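家政与收纳基础 讲义五
桌面小型抽屉柜的使用与桌面归位
授课：瓦尔博娜·霍季奇（Valbona Hodžić）
助教：Diễm Hoàng
更新于4月29日

一、本讲内容

上一讲讲的是衣柜和深柜，东西多，尺寸大，重点放在分区。本讲换成桌面，对象是两层的小抽屉柜、托盘，以及经常摊在桌上的几类零散物品：瓶子、盒装食品、海绵、文具、线。课时两节，第一节讲抽屉柜和托盘的分工，第二节做归位练习。

课前请把讲义四里“取用频率”那一段再看一遍。本讲直接使用那里的三个等级：每天用、每周用、偶尔用。没有上过讲义四的同学，可以先按字面意思理解，课后再补。

需要自备的东西：软尺一把，铅笔，便签纸，一块干抹布。教室提供抽屉柜、托盘和练习用的物品。

二、几个用词

柜体：抽屉柜的外壳，包括顶面、侧面、背面和底面。
抽屉面板：抽屉正面能看到的那块板，拉手装在上面。
净深：抽屉内部从前到后可以放东西的长度，不含面板厚度。
净高：抽屉底到上方横档（没有横档就是上一层抽屉底或顶面）的距离。
行程：抽屉拉到最大时，面板离柜体正面的距离。
停放位：物品暂时放下、还没有归位时所占的位置。托盘就是最常用的停放位。
固定位：物品平时应该在的位置，一件物品只有一个。

“停放位”和“固定位”容易混。往年作业里最常见的错误，是把托盘写成固定位，结果托盘越堆越满，最后和桌面没有区别。

三、量尺寸

先量抽屉，再决定放什么。外形尺寸参考意义不大，一只看上去方方正正的柜子，内部能用的空间常常比想的小一截，损失主要在抽屉侧板、底板和背后留出的空隙。

步骤如下。

1. 把抽屉完全拉出，能取下的取下，放在桌上。
2. 量内部的宽、净深、侧板高度，各量两次。软尺要贴着底板拉直。
3. 抽屉不装回去，量柜体内的净高。
4. 装回抽屉，量行程。
5. 把数字写在便签上，贴在抽屉底板的背面。以后换东西不用重新量。

侧板高度和净高不是一个数。东西可以高出侧板，但不能高出净高，否则抽屉推到一半会卡住，硬推会把东西刮倒，也会刮伤上一层的底。

计算余量的方法：净高减去物品高度，余下的不应少于5毫米。软的东西（布、海绵、纸袋）会回弹，量的时候不要压。

记录时单位统一用毫米。Boris Ivanov那一组去年厘米和毫米混写，做出来的分隔板全部要重裁，材料是从Gavance订的，补料等了很久，结课展示时那一格还是空的。

四、两层抽屉怎么分

小柜子只有两层，不要分得太细。通行的做法是上层放每天用的，下层放每周用的，偶尔用的不进这只柜子，另找地方。

上层适合：笔、剪刀、便签、充电线、钥匙。这些东西矮，取放快，拉开一半就能拿到。
下层适合：备用文具、胶带、独立小包装的食品、未拆封的替换用品。

重的放下层。柜体轻的时候，上层装得太重，抽屉全拉开时整个柜子会向前倾。检查方法是两层都装好以后，只拉开上层到最大行程，手离开，看柜体后沿有没有抬起来。抬起来就要减重，或者把重物换到下层靠里的位置。

两层不要同时拉开。除了倾倒的问题，上层会挡住下层的视线，找东西变成用手摸。

分隔物用硬纸板或者现成的小盒都可以。Clollell出的分隔盒有窄的和宽的两种，课上用窄的。裁硬纸板时，长度比量得的数字短2毫米，放进去再用纸条垫紧。

食品和清洁用品不放同一层。这条没有例外，包装完好也一样。家里地方小、只有一只柜子可用的，食品进柜，清洁用品留在水槽附近。

五、柜顶的用法

柜顶是最容易失控的地方，高度顺手，面积又平。本课的要求是柜顶平时保持空的。确实需要利用时，最多放一件，并且这一件要满足两点：底面平稳，移开时不需要挪动别的东西。

木柜的柜顶不放湿杯子，也不放刚擦过水的海绵。浅色木料容易留印，水痕沿着木纹渗开以后很难处理。已经留印的，先彻底晾干，再顺着木纹用细砂纸轻轻打磨，最后补一层木蜡油。打磨前在柜底不显眼处试一下。

柜子在桌上的位置，靠后沿放，正面朝向使用者，正前方要留出行程加一只手的距离。这块区域在布置图上画斜线，表示不放固定物品。托盘也不能长期放在斜线区里。背后如果有线，先把线理到一侧，用扎带束好，再把柜子推到位，不要拿柜背去压线。

六、拉手和保养

拉手常见三种：条形、钮形、挖槽。条形拉手受力均匀，适合经常开合的抽屉，缺点是会凸出来，容易挂住衣袖和耳机线。带垫脚的条形拉手，手指伸得进去，但垫脚与面板之间会积灰，每个月用棉签清一次。

拉手松动先看螺丝。从抽屉内侧用手扶住拉手，另一只手拧紧，拧到不晃为止，再用力会把木头压坏。反复松动的，在螺孔里塞一小段牙签，加一点木工胶，干透后重新上螺丝。

抽屉发涩时，在滑动的木边上擦一层白蜡。不要用食用油，时间长了会发黏，还招虫。每年10月天气转干，木抽屉的松紧会有变化，这时检查一次，松了的把背板螺丝紧一紧。

Hipólito Acuña整理过一份木抽屉维修的笔记，放在资料柜第38号文件夹，需要的同学可以借阅，当天归还。里面关于燕尾榫的部分不在本课范围内。

七、归位练习

练习两人一组，一人操作，一人记录。桌上先放好抽屉柜和托盘，其余物品散放，方向不限。操作的人先看一遍，不动手，口头说出每件物品的固定位，记录的人写下来。说完以后再开始。
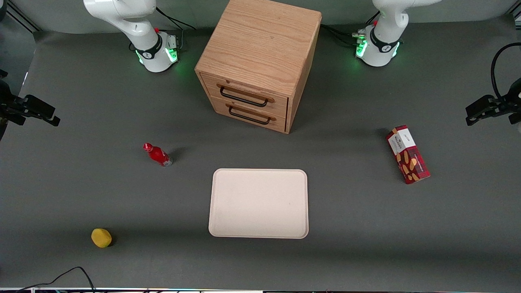 动手的顺序是先扶正，再分类，最后归位。横倒的瓶子先立起来，确认盖子拧紧。立不稳的瓶子不要勉强，放进托盘靠边的一侧，让托盘的边挡住它。瓶身比抽屉净高大的，不能竖放进抽屉，横放又会滚，这类瓶子的固定位应当在柜外。

盒装饼干先看开没开封。没开封的按尺寸判断，放得进下层就放下层，放不进就竖立在柜子一侧，标签朝外。开了封的先把内袋折好夹紧，再决定位置。盒子装回去以后如果剩得很少，换成小的密封盒，原来的纸盒压平回收。

海绵单独处理。干的海绵可以暂放托盘，但不要和食品挨着。湿的海绵先拧干，放到能沥水的架子上，任何情况下都不进抽屉。练习里把海绵放进上层抽屉的，这一项不计分。

托盘在练习中的作用是过渡。分类时可以先把待定的物品集中到托盘里，腾出桌面，但练习结束时托盘要清空，或者只剩下一类东西。浅色托盘显脏，用完擦一遍，擦的时候先擦内角，再擦底面。

抽屉的开合也在观察范围内。拉开时手握拉手中段，用完一层关上，再开下一层。推回去时用手掌平推面板中间，不要推一角，推一角容易歪，木抽屉尤其明显。关好以后看面板与柜体之间的缝是否均匀，不均匀说明里面有东西顶住了。

记录表包括以下几栏：物品名称，原来的位置和方向，口头说出的固定位，最后实际放的位置，两者不一致时的原因。最后一栏必须写，写“放不下”不够，要写清是宽、深还是高放不下，差多少毫米。

做完一轮，两人交换。第二轮由记录的人重新散放物品，不要与第一轮相同。两轮之间不讨论，等都做完再对照记录表。

八、常见问题

问得最多的是柜子太小怎么办。先把偶尔用的东西拿走，再看剩下的。多数情况下拿走以后就够了。仍然不够的，不建议在原柜上再叠一只，两只小柜叠起来重心高，拉抽屉时会晃。可以并排放，或者换成三层的。

第二个问题是抽屉里要不要贴标签。自己用的不必贴，几个人共用的要贴，贴在面板的内侧上沿，拉开就能看到。标签只写类别，不写具体物品。

还有同学问隔多久整理一次。托盘每天清，上层每周看一眼，下层随采购时检查。食品类每次检查都看日期，快到期的移到靠前的位置。

Mỹ Lại在上一期提出，左手使用者的布置图应该另画一张。这个意见已经采纳，左手版与右手版的区别在于托盘的位置和上层抽屉里笔的朝向，其余相同。两张图都在附页，领一张即可。

九、作业

1. 选家里或宿舍的一只小抽屉柜，按第三节的步骤量尺寸，画出每层的俯视图，单位毫米，标明净深、净高和行程。
2. 列出目前放在里面和放在柜顶的全部物品，写明取用频率。
3. 重新安排，画出新的布置图，并标出斜线区和托盘的停放位。
4. 按新布置使用一周，记录哪些东西没有回到固定位，写出原因。字数不限。

没有合适柜子的同学，可以用鞋盒代替，两只叠放，开口朝前，按抽屉处理，行程一项不填。

作业交到56号教室门口的信箱，首页写姓名和组别。布置图请用铅笔画，便于修改。

参考阅读：Warklow版《小空间家具》第二章；Radulović版《居家木器保养》中关于抽屉和拉手的两节。前一本图书室有两册，只能馆内看。

下一讲讲厨房台面，请带上本讲的记录表，里面海绵和瓶子两行还会用到。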